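**Flurkau-Vergleich** (auch *Flurkauer Greifervergleich*) ist die Bezeichnung für eine Reihe von Versuchen, in denen Parallelgreifer für zweiarmige Tischroboter an Küchenaufgaben gegeneinander geprüft wurden. Verglichen wurden der Greifer Tredetik des Herstellers Deletti und der ältere Greifer Moradi. Die Ergebnisse wurden am 8. November 2024 veröffentlicht und sind in ihrer Aussagekraft umstritten.

## Hintergrund

Deletti bewarb den Tredetik als Greifer, der »haushaltsübliche Gegenstände ohne Werkzeugwechsel« handhaben könne. Belege dafür legte die Firma zunächst nur in Form kurzer Vorführfilme vor. Agnes Backlund, die in Flurkau ein kleines Prüflabor leitete, kritisierte die Filme als wertlos, da weder die Zahl der Fehlversuche noch der Anteil ferngesteuerter Abschnitte angegeben war. Deletti stellte dem Labor daraufhin im Juni zwei Greiferpaare zur Verfügung, knüpfte die Leihgabe allerdings an ein Vorabrecht zur Durchsicht des Berichts. Ob davon Gebrauch gemacht wurde, ist nicht dokumentiert.

Die Versuchsplanung übernahmen Ronaldo Godoy und Edileuza Holanda. Nahom Moges schrieb die Steuerung, die für beide Greifertypen unverändert blieb. Gerade dieser Punkt wurde später bemängelt: Die Regelparameter waren auf den Moradi abgestimmt, mit dem das Labor seit längerem arbeitete.

## Durchführung

Der Vergleich umfasste 400 Durchgänge, verteilt auf sieben Aufgaben. Dazu gehörten das Öffnen von Schraubdeckeln, das Stapeln von Tellern, das Falten eines Tuchs und das Umfüllen von Schüttgut. Ein Durchgang galt als bestanden, wenn der Endzustand innerhalb der Zeitgrenze erreicht war. Wie er erreicht wurde, spielte für die Wertung keine Rolle. Ein Becher, der erst beim dritten Zugriff gefasst wurde, zählte ebenso viel wie einer, der sofort saß.

Zwischen den Durchgängen wurden die Gegenstände von Hand zurückgestellt. Markierungen auf dem Tisch gab es nach Angaben von Moges nicht, die Ausgangslage schwankte also von Versuch zu Versuch. Holanda verteidigte dies als Annäherung an den Alltag. Dagegen lässt sich einwenden, dass die Schwankung nicht gemessen wurde und somit offen bleibt, ob beide Greifer gleich schwierige Lagen vorfanden.

## Ergebnisse

Der Bericht nennt für den Tredetik eine Erfolgsquote von 92 Prozent. Deletti übernahm die Zahl in seine Werbung, ohne zu erwähnen, dass sie ausschließlich für das Stapeln gilt. Für den Moradi wurde keine vergleichbare Gesamtquote angegeben; bei den Schraubdeckeln lag er vorn, beim Tuch versagten beide Typen in der Mehrzahl der Fälle.

Als auffällig gilt ferner, dass 40 Durchgänge wegen »Störungen der Kabelführung« aus der Wertung genommen wurden. Eine Aufschlüsselung nach Greifertyp fehlt.

## Umfüllaufgabe

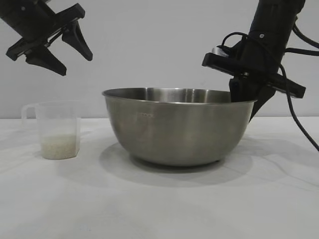 Das Umfüllen von Schüttgut ist der am häufigsten zitierte und zugleich am schlechtesten abgesicherte Teil des Vergleichs. Die Aufgabe verlangt ein Zusammenspiel beider Arme: Einer führt das gefüllte Gefäß, der andere sichert das Zielgefäß. Schwierig ist dabei weniger der Reis im durchscheinenden Messbecher als der Becher selbst, dessen Körper sich verjüngt und für gerade Backen eine ungünstige Anlagefläche bietet. Die Edelstahlschüssel mit ihrem gerollten Rand stellt andere Anforderungen, denn ein Finger muss ins Innere reichen, wenn der Rand zwischen die Backen genommen werden soll. Der Bericht fasst beides zu einem einzigen Ergebnis zusammen. Ein verfehlter Henkel und eine verrutschte Schüssel erscheinen als derselbe Fehler.

Verschüttete Körner wurden nicht gewogen. Godoy begründete den Verzicht mit dem Zeitaufwand. Die Angabe »weitgehend vollständig umgefüllt«, die sich im Bericht mehrfach findet, ist deshalb nicht überprüfbar.

## Kritik und Nachwirkung

Edileuza Godoy, die an den Versuchen nicht beteiligt war, veröffentlichte eine Durchsicht der Rohdaten. Sie kam zu dem Schluss, dass sich aus dem Material kein Vorteil eines der beiden Greifer ableiten lasse. Die Unterschiede zwischen den bedienenden Personen seien größer als die zwischen den Geräten. Backlund widersprach dem nicht, hielt aber an der Veröffentlichung fest.

Deletti kündigte eine Wiederholung mit angepasster Steuerung an. Ein Bericht darüber liegt nicht vor. Das Labor in Flurkau verwendet für eigene Arbeiten weiterhin den Moradi.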